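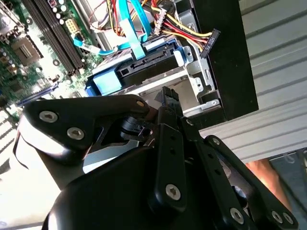 Figure 1. Gripper over the drive bay of a desktop unit, power connector marked HDD P5 at right.

Evaluation of the Karelska disassembly kit: progress report, February
Prepared for: Mererid Edwards, equipment fund
Prepared by: Relu Manole, with bench notes from Floarea Ciobanu

1. Scope

The fund is paying for a trial of the Karelska kit as an aid to taking hard drives out of retired desktop computers before the cases go to scrap. The kit consists of a two-finger gripper, a mounting plate, a controller and one year of the Gekitz software license. The arm is our own. This report covers bench work to the end of the month and the open points with the supplier.

2. Work completed

The gripper was mounted and calibrated by Eifion Bowen. Calibration took longer than the manual states, mostly on account of the mounting plate, whose hole pattern did not match our flange. An adapter was cut in the workshop and is charged to consumables.

The task was split into four steps: release the data cable, release the power connector, release the drive rails, lift the drive. Each step is scored separately. A step counts as passed only if the operator does not touch the arm or the case.

The software has logged 3,086 step attempts so far, including practice runs. The acceptance set is smaller, at 100 attempts per step, and only the first and last steps have been finished.

3. Results to date

Drive lift: 90 of 100 passed. Most of the failures were slips at the start of the lift, when one rail was still partly engaged.

Data cable: 7 failures in 100. In five of these the fingers closed on the cable body instead of the plug. No connector was broken in the acceptance set.

Power connector: not yet scored. Practice runs are poor. The power wires run close to the data cables over the bay, and the position of the connector varies from case to case. Floarea has asked for a separate approach path for each case type. The Gekitz software supports this, but each path has to be taught by hand.

Drive rails: not yet scored. Plastic rails need both sides released together. The supplied fingertips are too wide to reach the tabs in the narrower cages.

4. Hardware condition

Finger linkage screws were checked against the torque table at the start and end of the month. Two had loosened and were refitted with threadlocker. The manual does not call for threadlocker and we have asked Karelska whether its use affects the warranty.

Clearance inside small cases remains the main limit. The gripper body is wide for the opening it has to enter, and the wrist must be tilted to bring the fingers down to the connectors. Tilt reduces the usable lifting force. We have not measured by how much.

5. Supplier matters

Karelska has agreed to send a narrow fingertip set on loan. No delivery date has been given. Alun Lougher is handling the correspondence and has also requested a price for the set, as it was not part of the original quotation.

Vivora quoted for a comparable gripper last year. That quotation has lapsed. We do not propose to reopen it until the rail step has been scored with the narrow tips.

6. Budget

Spending is within the approved amount. The only unplanned item is the adapter plate. If the narrow tips have to be bought, we will submit a separate request.

7. Next period

Score the power connector step on the two most common case types.
Fit the narrow tips on arrival and begin the rail step.
Measure lifting force at the tilt angles now in use.
Obtain a written answer on threadlocker.

A decision on purchase is not requested at this stage.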